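Kitchen Sinks, Gallery 3: The Single Basin

Posted March 23, 2026

Every kitchen brochure I pick up tells me the single basin has won. Durkora says so, Stiltero says so, and the showroom on Escobedo has pulled its double bowls off the floor entirely. I'm not convinced. A double bowl gives you somewhere to rinse while something else soaks, and I have yet to hear a salesman explain where the soaking pot goes once the divider is gone.

So this gallery is for looking at the things as they are, on a counter, without the bowl of lemons. Readers have asked for fewer words and more sink. I'll try.

One note on prices. The Nilley catalog lists its plainest basin at $300 and its fanciest at $809, and after reading both entries twice I still can't find what the extra money buys except a cutting board that fits over the top. I own a cutting board.

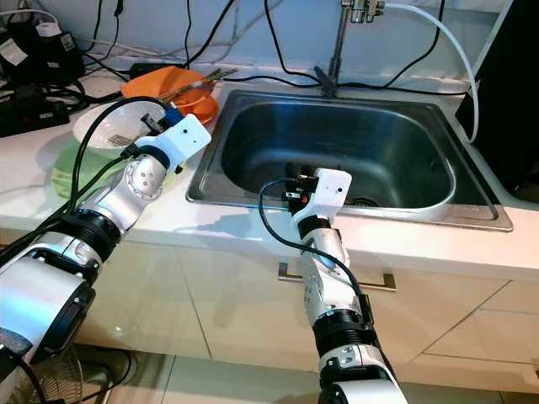

Single basin, rounded corners, stainless rim on a white counter. Drain toward the right, tall chrome faucet behind.

The wide flat rim is the part I'd argue about. People who sell undermount sinks will tell you a rim like that is a crumb trap and that it dates a kitchen. Maybe. It also covers the cut edge of the countertop, and I've seen enough swollen edges in rental kitchens to think that's worth a bit of wiping. Whether it looks old-fashioned depends mostly on who is trying to sell you the other kind.

Rounded corners I'll accept. The square ones photograph well and then you spend your evenings going after them with a toothbrush.

Brushed metal is sold as hiding scratches. It hides the small ones. Drag a cast iron pan across it and we can talk again.

As for tall faucets, I go back and forth. They clear a stockpot, fine, but height means splash, and no brochure I've read mentions splash. Check how far the water has to fall before you sign anything.

The double bowls get their own page in May. If you have a farmhouse sink you regret, send it in. I already have plenty from people who say they love theirs.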